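Home | Topics | Materials | Tools | Around the House | Glossary

Brushes and Sponges: How Cleaning Tools Work

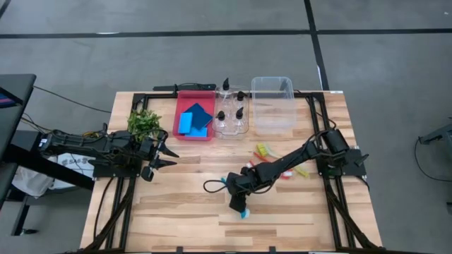
Cleaning brushes on a butcher-block table, with a bin of sponges and cloth-like squares at the back.

A cleaning brush has three parts. The handle is held in the hand. The head is the solid piece at the end. The bristles are the stiff hairs fixed into the head. Red, teal and yellow are common colours for the plastic.

What bristles do

Dirt sticks to a surface in small bits. When a brush moves across the surface, the tip of each bristle pushes against a bit of dirt and knocks it free. Many bristles working together cover a wide strip in one stroke.

Short, thick bristles bend very little. They push hard and suit tough surfaces such as concrete. Long, thin bristles bend easily. They reach into grooves and corners, for example the lines between tiles.

What sponges do

A sponge is full of tiny holes called pores. Water moves into the pores and stays there until the sponge is squeezed. A sponge spreads soapy water well, but it cannot reach into a narrow gap. A brush can reach the gap but holds little water. Many jobs need both — the brush to loosen the dirt and the sponge to carry it away.

Why sort them?

Tools that have been used on the floor should be kept apart from tools used on dishes. Germs are too small to see, and they can move from one tool to the next. Some households use one colour for each room. Laurinda Meireles, who teaches at Dullurwood, labels her bins as well.

Try it

1. Put 300 mL of water in a bowl.
2. Press a dry sponge into the water and leave it for 30 seconds.
3. Lift the sponge out and squeeze it over a measuring jug. Write down the number.
4. Empty the jug, refill the bowl and do the same with a brush. Shake the brush over the jug.

Compare the two numbers. Hamish Mackay's class got 145 mL from the sponge. The amount from the brush was too small to read on the jug.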